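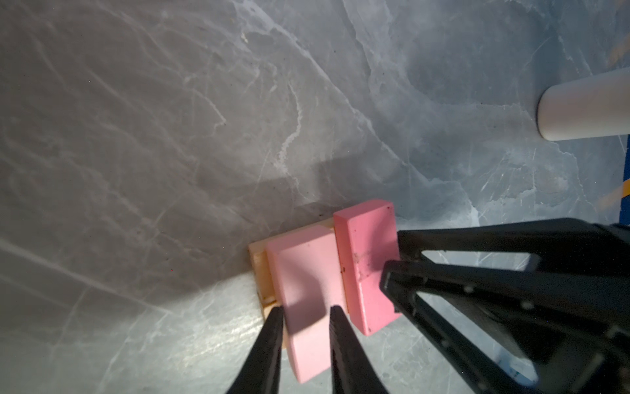
Can a shadow change the color of a block?

A shadow only changes how much light reaches the paint, so the block stays the color it was painted, even when your eyes tell you something else.

Don't take my word for it. Grown-ups say plenty of things about light that they have never tested, and I used to be one of them. Find a painted block, a lamp and a table, and see if you agree with me by the end of this page.

Look at the pale pink block
There are two pink blocks, one pale and one deeper. The pale one has a curved shadow across its middle. Under the shadow's edge the paint looks very light pink, and inside the shadow it looks grayish purple. So is it painted in two colors? I doubt it. Paint doesn't usually stop in a soft curve that happens to look just like a shadow.

"Doesn't usually" isn't proof, though. To be sure, you would have to move the block or move the light. If the dark shape slides off, it was a shadow. If it stays put, somebody painted it, and I was wrong.

Marks are another matter
The deeper pink block has small dark scuffs near one edge and a thin bright line where the paint is worn. Turn a block like that any way you please and its scuffs will turn with it. They belong to the block.

You may hear that a scuffed block must be very old. Be careful with that one. A block can get scuffed in an afternoon if it's dropped enough. Scuffs tell you something rubbed or bumped the paint, and they are not very good at telling you when.

What about the table?
Tables get fooled with too. This gray one has thin pale streaks all over it, like marble. In one part it looks brownish gray, and in another it's so bright that it's nearly washed out. It would be easy to say the maker used two kinds of gray. Check where the light is landing first. The dark part has a wide, blurry shadow on it, and the bright part is catching a strong light.

The light blue tube has a white stripe along it as well. I wouldn't call that paint. Shiny round things often show a bright streak where they bounce light toward you, and when you move your head, the streak moves too.
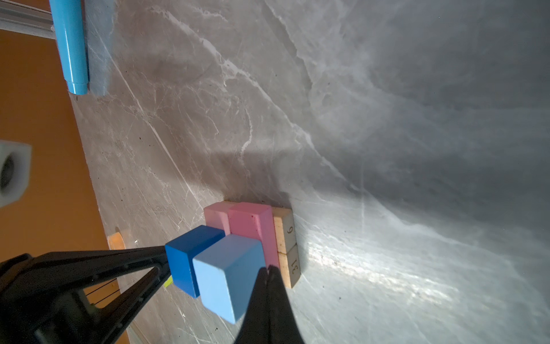
Try it yourself
You need a painted block, a lamp, and a piece of paper with a hole in it the size of a pea. Ask a grown-up to switch on the lamp, and keep your fingers away from the bulb.

Stand the block up and hold your hand so its shadow covers half of one side. Now look at the shaded half through the hole in the paper, then the bright half. Write down a name for each color before you talk yourself out of it. Mine were "plum" and "candy."

Take your hand away and look again. Did the plum part go anywhere?

A question from a reader
Leonora Rivera wrote to ask what color a block is in a completely dark room. Most people say "the same color." Some say "no color at all." The paint hasn't changed, but there's no light for it to send to your eyes, so you can't see its color. Whether you still want to call it pink is something you can argue about at supper.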